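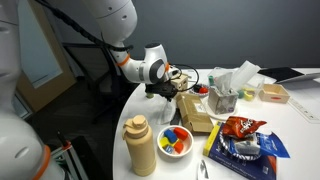
Assunto: Re: [espacos-comuns] Mesa redonda da sala 22 – objetos por recolher e regras de utilização

Prezadas e prezados colegas,

Em resposta à mensagem de Fulgencio Cuevas, reproduzida no final, a Coordenação de Espaços Comuns do edifício Maldonado comunica o que ficou decidido quanto à mesa branca da sala 22 e aos objetos que nela se encontram.

1. Objetos abrangidos

Solicita-se a quem reconheça como seu algum dos artigos seguintes que o retire até ao final de julho:

– garrafa de água alta, bege, de acabamento mate, com tampa de rosca e alça de transporte;
– caixa de cartão plana, com uma pequena etiqueta branca na parte superior;
– saco de plástico branco translúcido, amarrotado;
– pequeno objeto escuro e retangular, possivelmente um telemóvel, junto ao saco.

Quanto a este último, pede-se especial atenção. Caso se trate efetivamente de um telemóvel, a entrega será feita apenas em mão, na receção, mediante indicação do modelo e assinatura do registo. Os restantes artigos podem ser levantados diretamente na sala, sem formalidades.

A caixa de cartão não será aberta pela Coordenação. Se corresponder à encomenda da Wedevo que a Secretaria procura desde o início do mês, agradece-se que o destinatário o confirme pelo ramal 2530, para que o processo de reclamação possa ser encerrado junto do fornecedor.

2. Tigela e blocos de espuma

A tigela de cerâmica branca pertence à copa do piso e deve regressar ao armário depois de lavada. Os cinco blocos de espuma que contém, entre eles um azul, um vermelho e um amarelo, passam a ser guardados na caixa de plástico com tampa da segunda prateleira, juntamente com os cubos de madeira. O cubo de madeira clara que está solto sobre a mesa, com algumas manchas escuras nas faces, segue o mesmo destino. Não é necessário lixá-lo nem substituí-lo.

A Coordenação recorda que a loiça da copa não se destina à arrumação de material. O assunto já foi objeto de comunicação anterior, a propósito das chávenas com parafusos, e dispensa nova explicação.

3. Utilização da mesa

Até nova indicação, aplicam-se as seguintes normas:

a) Garrafas, copos e outros recipientes com líquidos ficam no aparador junto à entrada.
b) As embalagens vazias são espalmadas e levadas para o contentor azul do piso 0 no próprio dia. Os sacos de plástico limpos podem ser deixados na gaveta inferior da copa.
c) Quem reserva a sala dispõe de 30 minutos após o termo da reserva para deixar a mesa arrumada. Este período não pode ser usado para prolongar o trabalho.
d) A cadeira preta de escritório deve ficar encostada à mesa, de modo a manter desimpedida a passagem para a porta.

Ronaldo Fontes fica responsável por verificar o cumprimento da alínea c) durante as próximas semanas e por transmitir as ocorrências à Coordenação. As observações sobre o horário das reservas devem ser dirigidas à Secretaria e não a esta lista.

4. Artigos não reclamados

Findo o prazo, os objetos de uso pessoal transitam para o armário de perdidos e achados da receção, onde permanecem até ao encerramento de verão. O saco será descartado. A caixa de cartão, se ninguém a reclamar, será remetida à Secretaria tal como se encontra.

A proposta de adquirir um móvel com gavetas individuais foi registada. O orçamento apresentado pela Sutbridge, no valor de 4000 euros – montagem não incluída –, excede a verba disponível para este exercício e será reapreciado em conjunto com as restantes necessidades de mobiliário do piso.

Com os melhores cumprimentos,

A Coordenação de Espaços Comuns
Ivilport – Edifício Maldonado

Fulgencio Cuevas escreveu:

> Caros colegas,
>
> Tenho a sala 22 reservada para todas as manhãs desta semana e volto a encontrar a mesa com coisas que não pertencem ao meu grupo. Há uma garrafa, uma caixa de cartão que ninguém do meu lado encomendou, um saco e a tigela da copa outra vez com os blocos dentro.
>
> Não me importo de arrumar, mas não sei para onde vai cada coisa e não quero deitar fora o que é dos outros. Pedia à Coordenação que indicasse um sítio certo para os blocos e os cubos, e um prazo para o resto.
>
> Deixo também à consideração a compra de um móvel com gavetas, uma por grupo. Pedi preço à Sutbridge e envio-o ao Ronaldo Fontes em separado.
>
> Se a garrafa for de alguém desta lista, por favor passe a buscá-la antes das 9h00, que é quando começamos.
>
> Cumprimentos,
> Fulgencio Cuevas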